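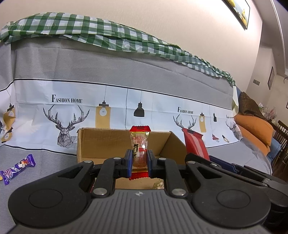 How to Mail Hard Candy So It Arrives in One Piece

Hard candy is one of the easier sweets to send through the mail. It keeps well and weighs little. The two things that ruin it are heat and moisture, and most of the work is in keeping both out of the box.

What you need

A small corrugated box, a zip-top freezer bag, tissue or packing paper, wide packing tape, and a kitchen scale.

Step 1. Sort the candy

Check each wrapper before you pack. Set aside any piece with a split seam or a hole in the end seal, as it will turn sticky and glue itself to its neighbors. Keep mint away from fruit flavors. Mint gets into everything, even through sealed wrappers, and a week in a closed box is plenty of time.

Step 2. Bag it

Put the candy in the freezer bag, press out the air, and close it. If you are sending a lot, use several smaller bags. A 501 gram bag fits nicely in a small box and leaves room for padding on all sides. Unwrapped candy should be rolled in wax paper first, one piece at a time, with the ends twisted tight.

Step 3. Pad the box

Crumple paper into the bottom until it is two inches deep. Lay the bags flat, then fill the sides and top. Close the flaps and shake the box gently. If you hear the candy slide, add more paper.

Step 4. Weigh it

Weigh the box after it is padded and before you tape it. I try to stay under 2000 grams with everything in it. My last box to my aunt came to 1247 grams, with three bags of candy and a jar of tea. Wrap a jar separately and never put it on top of the candy.

Step 5. Tape and label

Run tape along the center seam and across both edges, top and bottom. Write the address on the box as well as on the label, and put a slip of paper with the same address inside.

If you are sending it abroad, fill in the customs form in plain words. "Hard candy, wrapped" is better than "gifts." Check the rules for the country first, and keep the ingredient list handy.

When to send it

March is a good month in most places. In summer, mail early in the week so the box doesn't spend a weekend in a hot truck. Chocolate-filled pieces are best held back until fall — the shell may survive the heat, but the filling leaks.

Fereshteh Fallahi
Updated 17/08/2022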